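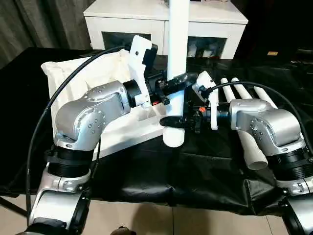
The Tremblay is our plastic tray-and-post shelf unit, and it has been the piece we reach for most often in the shop since Rosalía Zabala brought the first one back in November. It is plain, white and light enough to carry up a flight of stairs under one arm. The posts are simple tall white pipes with an open, rounded lower end, and there's a black flanged fitting that goes round the foot of the post. No shaped metalwork, no veneer to peel, and nothing that minds a splash of bleach!

What we like about it

The tray is where Tudside have put the effort. It is shallow with raised edges, so a dropped screw or a rolling tin of cat food stays on the shelf (I have tested both, not always on purpose). The floor of the tray is moulded with ridges and recessed panels, and these stiffen it nicely. Bottles with wide bases sit best. Very narrow ones can lean a bit if they land half on a ridge, so put a mat down if you keep spice jars or nail varnish on it.

Each corner has a ringed socket and the post stands in that. You can feel it seat when it goes home. Ha-neul Won uses hers in a porch for seed trays and muddy gloves, and hoses it off on the step.

Putting it together

Lay a tray on something you don't mind kneeling on, a dust sheet or an old bit of plastic, and stand the posts in the corner sockets one after another. Hold a post low down near the socket and push straight, with a small twist. If it won't go, take it out and start again, as leaning on it at an angle only wedges it. Get all the posts upright before you think about the next tray, then lower that on level. A second pair of hands is lovely for this bit but you can manage alone.

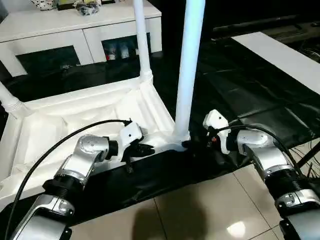

Cleaning

Warm water and washing-up liquid, and a soft brush for the ridges. Dust does gather along them, and a dry paintbrush is the quickest way to shift it. For tea stains leave a paste of bicarb on for an hour. Please don't use a scouring pad, the white goes dull and stays dull.

Good to know

Stock number: 3089
Colour: white
Sold as: a kit with 2 trays, posts and fittings
Indoors or covered outdoor use
Spare posts and fittings can be ordered separately

Goes well with

The Malter lidded boxes, which fit side by side on a tray with some 2 cm to spare, and the Eden drip mat if you are keeping plants on it.

Questions about spares go to Italo Rinaldi at the trade counter. He is in from eight in the morning and will look out a single post for you while you wait.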